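Search the help center
Type a keyword

Dritgate Live Scoring: Set-Up Guide for Golf Events
Section 3. Preparing a Stroke-Play Round

By Mwende Sang
May 2026
Reading time: 2 minutes

This section covers the creation of a single stroke-play round and the pairing of scoring handsets with groups. Complete Section 2 (Course Data) first. Each round supports up to 300 players.

3.1 Create the round

1. Sign in with an organizer account and open Events > Rounds.
2. Select New Round, then choose Stroke Play.
3. Choose the course and tee set. The par and stroke index of each hole load from the course file.
4. Enter the first tee time and the interval between groups.
5. Select Save Draft.

Note: The tee set cannot be changed after the first score is received. To correct it, void the round and start again from step 2.

3.2 Load the field

1. Open Players > Import and select the entry file.
2. Match the columns for name, handicap index and status. Enter A for amateur or P for professional in the status column.
3. Review the rows marked in red. A blank status is read as P, and the player is included in the prize money table.
4. Select Build Groups and set the group size to 2 or 3.
5. Lock the draw.

Caution: Unlocking a published draw removes all handset pairings for that round.

3.3 Pair the handsets

1. Charge each handset fully. A full charge takes almost five hours.
2. Hold the side button until the group screen opens.
3. Enter the group number and the round code.
4. Confirm that the player names match the printed card.
5. Repeat for the remaining groups. Keep one unpaired handset at the starter's desk.
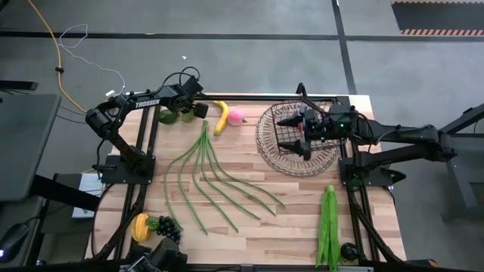 Tabletop with two arms mounted on opposite sides.

3.4 Send a test score

1. On any paired handset, enter a score for hole 1 and select Send.
2. Check that the score appears on the Adus leaderboard page.
3. Select Clear Test Data before the first group tees off.

Note: If the score does not appear, restart the handset and repeat step 1. A handset without signal stores its scores and sends them when it reconnects.

For handset firmware, see Section 5. Technical review: Yasir Awan.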